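Workshop tips: teaching the arm by hand

Before you guide the arm, make the task one time with your own hand and watch where your fingers go. Cleiton Falcão gave me this advice in May and it saved me many bad recordings.

Move slowly near the object. I take 7 seconds for the last part of the approach, and I stop fully before I close the gripper. The arm learns your hesitation too, so if you hesitated, delete the recording and start again.
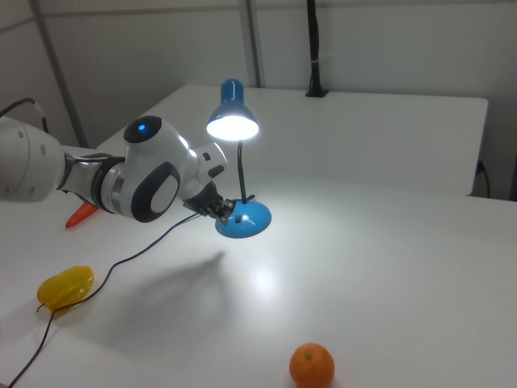
Cords need their own practice. Leave enough slack for the whole movement, and check this with the power off first. When you teach with the remote control, hold the cord side in your view and not behind the wrist.

Change the start position a little after every 5 recordings. Rosângela Guerra moves also the small things on the table, and I do the same now.

Write one line of notes for each recording. In our Pruitt folder we have 1000 of them, and without the notes I could not find the good ones. Wipe the fingertips at the end of the day with a dry cloth.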